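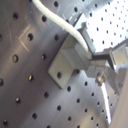 Is the robotics club at Jaltstead on track to do what the grant was given for?

Partly. The students are building and they are learning, but the promise in the application was a working sorting arm by the end of the school year, and on present evidence I would not bet the second payment on it.

Progress report to the Vermeulen fund, second stage
Jaltstead school robotics club
Oct 13, 2022

You asked for a frank report this time and for fewer adjectives. The report sent in May had a good many of them, and a fair bit of it described plans as though they were results. I have tried to keep the two apart.

What was promised

The application said the club would design, build and program an arm able to pick small parts from a tray and sort them by shape. It said students would do the work themselves, with adult help limited to safety and purchasing. It also said the finished arm would be entered in the Gistholm schools challenge, and that the lesson materials would be shared with Zandville so a second club could start up there.

What exists now

The mechanical side is the strongest part. The students have settled on perforated metal panel and bracket construction, after a first attempt in printed plastic that flexed too much to be any use. The gripper has a metal finger plate and has been through several redesigns. I have my doubts about the latest one. It is heavier than the one before it, and the students who like it best are the ones who drew it. They have been asked to test both versions on the same parts and write down the results before choosing. At the time of writing that test has not been done.

Cable routing is still unsettled. Two sessions this term were lost to a connector that kept working itself free, and I would like to see proper strain relief before anyone adds another sensor.

The programming is behind. The arm will move through a set of stored positions and it will close on a part placed exactly where it expects one. That is a long way from sorting. In the May report this was called "autonomous pick and place", and I would ask you to disregard the phrase. If the part is moved a few centimetres the arm closes on air. A vision system has been talked about at length and a little code has been written for it. None of that code has run on the arm.

Attendance and who does the work

Eight students are on the regular list. The keen ones would come every day if the room were open. Others turn up when there is something to bolt together and drift off when the laptops come out, so the coding has landed on too few shoulders. We have started pairing a builder with a coder for each task. It is too early to claim this has helped, though the log books are being filled in more often than they were.

On the question of whether students are really doing the work, I am fairly satisfied. The assembly is theirs, including the mistakes. The original control code leaned heavily on a sample program, and the students now working on it could not explain all of it when I asked. They have been told to rewrite the parts they don't understand. This has cost us time and I think it was the right call.

Money

Spending to date is $3,204, nearly all of it on motors, metal stock, fasteners and the controller. The abandoned plastic version accounts for more of that than I would like. There is a quote in hand for a better camera and I have declined to approve it until the existing one has been used for something.

Gistholm and Zandville

The rules for the Gistholm challenge allow entries in a simpler class, where parts are presented in fixed positions. I recommend we enter that class. The students are not happy about it, and two of them have put their objections in writing, quite well argued. I still think a modest entry that runs is worth more to them than an ambitious one that sits on the table.

Nothing has gone to Zandville. The lesson materials are a folder of rough notes, and I don't believe another teacher could run a session from them. Please treat this item as not started.

What I am asking for

Hold the second payment until the gripper comparison is finished and the arm has picked parts from the tray through a full session without a hand reaching in to help. I will send the log pages with the result, good or bad. If the fund would prefer to see the test in person, the club would welcome a visit, with enough notice to clear the benches.

Club coordinator, Jaltstead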